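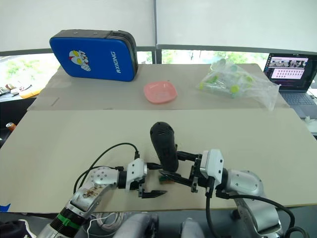
Cardboard table, window side. Blue case, pink dish, bag of small capped items.

Mekel Tabletop Sorting Set

Mekel is a set of short recordings of small household things being sorted, moved and put away on a table covered in cardboard. The Wodance release has 2,944 recordings. An earlier count of 3,013 included duplicates, which have been removed.

Contents

recordings/ one folder per recording
labels.csv object names and start and end times
tables.txt notes on each table layout
splits/ train and test lists

Objects

Names in labels.csv are plain and lower case. Colour comes first, then the thing: blue case, pink dish, clear bag. A bag and whatever is in it share one label until something is taken out. Printing on an object is not part of its name, so the blue case stays "blue case" even though RXIONG is printed on the front.

Things that live on the table but are never sorted, such as a laptop, are labelled "background". So are shelves and anything on them.

Table layout

Two sheets of beige cardboard, the front one overlapping the back one. The overlap leaves a slight lip and small round objects sometimes stop against it. Recordings where this happens are marked "lip" in the notes column.

Light

Daylight from the window behind the table, with white roller blinds. Blind height was not recorded. Colours wash out in the brightest files, and clear plastic is the hardest to label.

Splits

The test list has 250 recordings. The rest are for training. No recording appears in both.

Known problems

Skevska folders use "tray" where the others use "dish".
Prajapati folders are missing end times in 2 files.

Changes

June: duplicates removed, grey and gray merged to grey.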